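Forum Home | New Posts | Search | Members | Log In

Charging for drawstring bags at the register: does anyone believe the "reusable" pitch?

dovetail_jen wrote:

The Lunico near me stopped giving out plastic bags in March and now sells a little drawstring pouch for the small stuff. The sign says one pouch "replaces 4000 bags over its life." I buy buttons and thread there. I have never in my life taken 4000 bags out of that store, and neither has anybody else. Where does a number like that come from?

The pouch is fine, I guess. I just don't like being told I'm saving the planet by somebody who is selling me a thing.

Eusebio Nieto wrote:

It comes from the marketing department. Somebody takes the strongest cord they can find, pulls it in a machine until it snaps, and calls every pull a shopping trip. I worked in packaging for a while and saw worse.

What wears out on these is the channel the cord runs through. The fabric frays on the inside where you can't see it, and one day the cord comes through the side. I had a Grestitz one for tent pegs and it went in a season.

hollowaycreek wrote:

Disagree about Grestitz. I've got two of them, both years old, washed all the time, no fraying. Are you sure you didn't just overload it? Tent pegs are pointy.

Eusebio Nieto wrote:

It was sold as a tent peg bag.

hollowaycreek wrote:

Fair enough. Mine have socks in them.

marrowfat wrote:

I keep a running list of the free and nearly free pouches that come into this house, mostly to prove to my husband that we have too many. The ones worth arguing about:

1. The printed giveaway kind. Usually a loud color with a whole page of text on it. The red-orange one on our table has a numbered list in Chinese in white, and I can't read a word of it. I'm told a printed bag is "more likely to be kept." By whom? The thin red drawstrings look nice enough, but I wouldn't hang anything heavy off them.

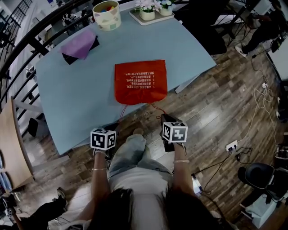
2. The muslin kind. Drenis sends one with every order whether you want it or not. They shrink. Mine came out of the wash too small for the soap it was sold with, and customer service told me to wash it cold, which I had done.

3. The mesh produce kind. Good for onions, useless for anything smaller than a grape. I've also never had a cashier who could read the sticker through the mesh, so everything comes out again at the register anyway.

4. The velvet jewelry kind. Sheds on everything. I don't know who likes these.

dovetail_jen wrote:

The Drenis ones! I have a drawer of them. I asked to have them left out of my order and got a note saying the bag was part of the "experience." Then they put a line on the site about cutting waste.

tallboy_ray wrote:

You people are too hard on this stuff. A bag's a bag. I use the printed ones for screws and drill bits in the garage and I don't care what's written on them. If you use it, it isn't waste.

marrowfat wrote:

How many do you need for screws, though? That's my whole complaint. The first one is useful. After that they're trash with a string.

tallboy_ray wrote:

I have a lot of screws.

quillpig wrote:

Going back to the first post, the Georgiev catalog prints actual wash test results for its cotton pouches. 143 washes before the stitching let go on the plain one. I'd trust that a lot more than "replaces 4000 bags."

Eusebio Nieto wrote:

Washed how? With what in it? Did they test one pouch or a hundred? I'm not saying they made it up. I'm saying a wash count with nothing around it tells you very little. And again, stitching isn't the cord channel.

quillpig wrote:

It says machine wash, warm, empty. It doesn't say how many pouches they tested, I'll give you that. The other one in the catalog, the double-stitched, got 781. Seems like a big jump for one extra row of thread.

Eusebio Nieto wrote:

A very big jump. And I bet it costs more.

quillpig wrote:

It does.

hollowaycreek wrote:

Or it's just better made? Sometimes the one that costs more is better made.

dovetail_jen wrote:

Sometimes. I'd want to see it come from somebody who isn't selling the thing. I'm going to sew my own out of an old pillowcase and run the cord through a strip of twill tape so the channel doesn't go. Has anyone tried that? I'm wondering whether the tape needs to be washed before it goes in.

marrowfat wrote:

Wash it first. Twill tape shrinks like crazy and it'll pucker the whole top edge.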